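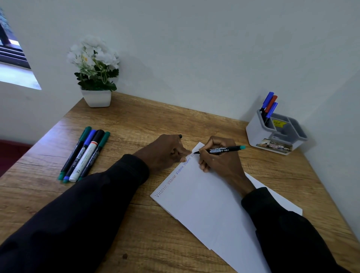
Recording Handwriting at Home: Your Questions, My Answers

I look after the tabletop recordings for Skirelard, the part of Okatano that gathers everyday examples for a robot learning system. New recorders write to me with the same questions again and again (which is fine, keep them coming!), so I've put the answers on one page. It covers the handwriting and marker tasks only. Folding and kitchen tasks have their own pages.

What do you want me to do, in one sentence?

Wear the head camera, sit at your desk, and write a word over and over on plain paper, changing markers as you go.

That's all it is! The learning system needs to see two hands working together on something small, and writing is full of that. One hand pulls a cap, the other holds the barrel, then one hand steadies the sheet while the other one writes. You do it without thinking, and I'd like you to keep doing it without thinking.

Which word should I write?

Your task card has one. Lots of cards have a first name on them, like Victoria, and you just repeat it along the top of the page. Names are good because they mix straight strokes and curves, and they're long enough that your steadying hand has to shift a bit. If your card is blank, pick any word of 7 letters or more and stick with it for the whole recording.

Does my handwriting have to be neat?

No. Mine is terrible and I've recorded plenty. Write at the speed you'd use for a label on a box. Please don't slow down for the camera – people who slow down also start holding the marker in a stiff, funny way, and then we have hours of hands doing something no hand really does.

Can the line slope?

Sure. Most people turn the paper at an angle to the desk, and so do I. Put it however your arm likes it. We don't straighten anything.

How often should I change markers?

Usually once per word, unless your card says otherwise. A few cards ask for two or three words in one color before the next swap, and that's on purpose. We got a big batch where every single word was followed by a swap, and the system started reaching for a cap every time it saw the letter at the end. (I laughed, then I rewrote 80 cards.)

I put the wrong cap on the wrong marker. Start over?

Please don't! Take it off, put the right one on, keep going. Fumbles and fixes are some of the most useful stuff you can send. The same goes for a cap that rolls off, a sheet that slides, or a name you stop halfway through. If you delete all of that, the robot only ever learns from perfect days.

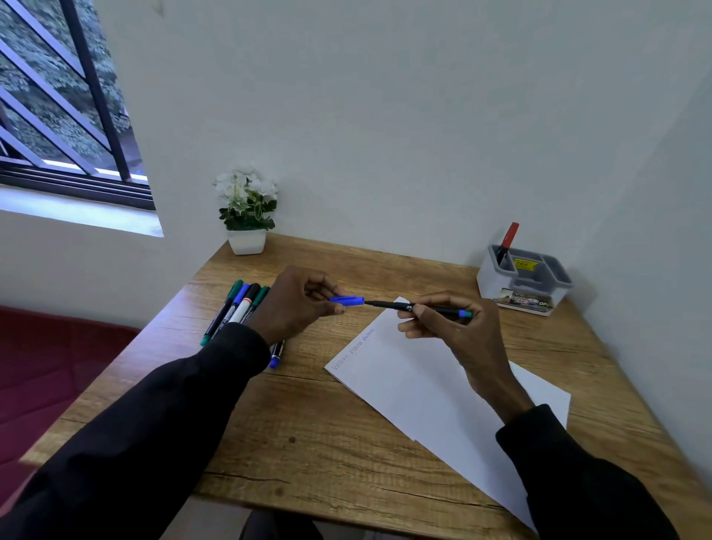 Where do I keep the caps?

Anywhere you'd naturally keep them. Some people post the cap on the back end, some hold it tucked in the fingers of the other hand while they write, some set it down on the desk. I don't want everyone doing it my way. The one thing I do ask is that you cap and uncap with your hands over the desk and not down in your lap. The camera tilts with your head, and if you look straight ahead while your hands are low, we lose the whole thing.

Do I need to own special markers?

Whatever you've got in the drawer. A mix of thick and thin is great – a fat whiteboard marker takes a wider grip than a fineliner, and we want both. Several colors, too. Please use ones that still have ink in them. A dead marker makes people press and scribble, and that's a separate task with its own card.

Should I clear my desk first?

Clear enough room to write, then stop. A plant, a desk organizer, a window to one side, all fine. The first set we ever collected came from the Sturwood office, on bare gray tables, 783 recordings of them, and the system got confused the first time it met wood grain. So leave your desk looking like your desk. Do put away mail, prescriptions, bank cards and anything else with private details on it.

Is daylight OK?

Daylight is lovely. Sit so the window is off to the side and not right in front of you. If it's in view and the outside comes out pale, don't worry, we're interested in the hands. What does cause trouble is a lamp behind your head, which throws your own shadow over the page.

What about sleeves?

Long sleeves are fine, any plain color. Push them back if they cover your fingers. Rings and watches can stay on.

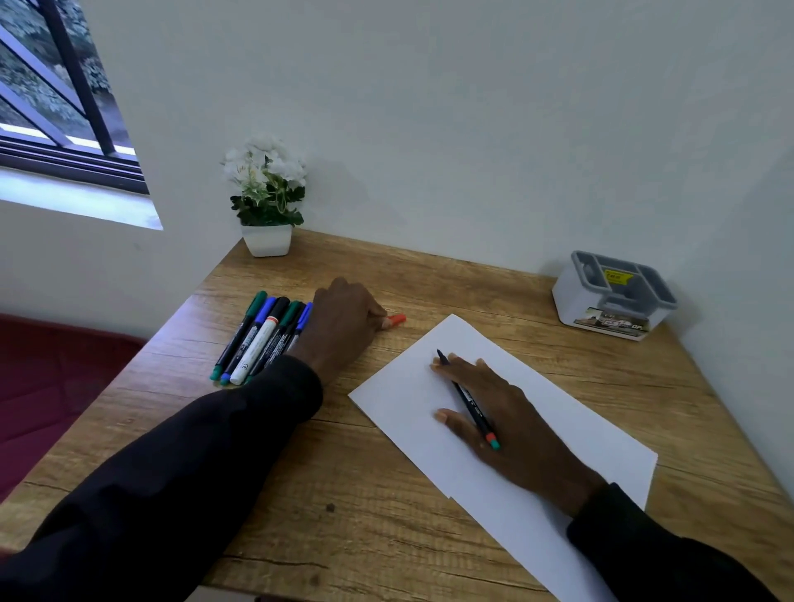
Do I have to start writing right away?

Nope. Take a second. Lay the markers out, square up the sheet or don't, pick one. Getting ready is part of the job and it gets labeled like everything else. The person doing labels marks the reach, the uncap, the writing, the recap and the put-down, and a blank page at the beginning makes the first of those much easier to find.

Do the markers have to be lined up in a row?

Only if your card says "row." Other cards say "pile" or "in the organizer," and some say nothing, which means suit yourself. If you start with a row and it turns into a mess by the fourth word, leave the mess alone.

How long is one recording?

Until you've filled your line, or until your card's timer goes, whichever comes first. Take a break between recordings and shake your hands out. A cramped hand writes differently, and I can usually spot it in the last few clips of a long afternoon.

I'm left-handed. Do you still want me?

YES. Very much so. Left-handed writers are the thing I'm shortest on. Tick the box when you upload so the clips land in the right folder.

How many of these do you need?

The target for the handwriting set is 2000 recordings, from as many different desks as we can manage. After that the set goes to the Geraghty bench, where the two-armed setup tries its own hand at caps and paper. Caps are going OK there. Holding the paper still while the other arm writes is much harder than I expected, so cards with a lot of paper handling will keep coming through November.

My upload failed halfway. Did I lose it?

Almost certainly not. The recorder keeps its copy until the upload page shows a green tick. Leave it plugged in, reload the page and choose Resume. If it sticks at the same spot twice, send me the task card number and I'll pull it through from my end.

Can I keep the markers when I'm done?

If we mailed you a set, they're yours. The camera I do need back, please, in the box it came in.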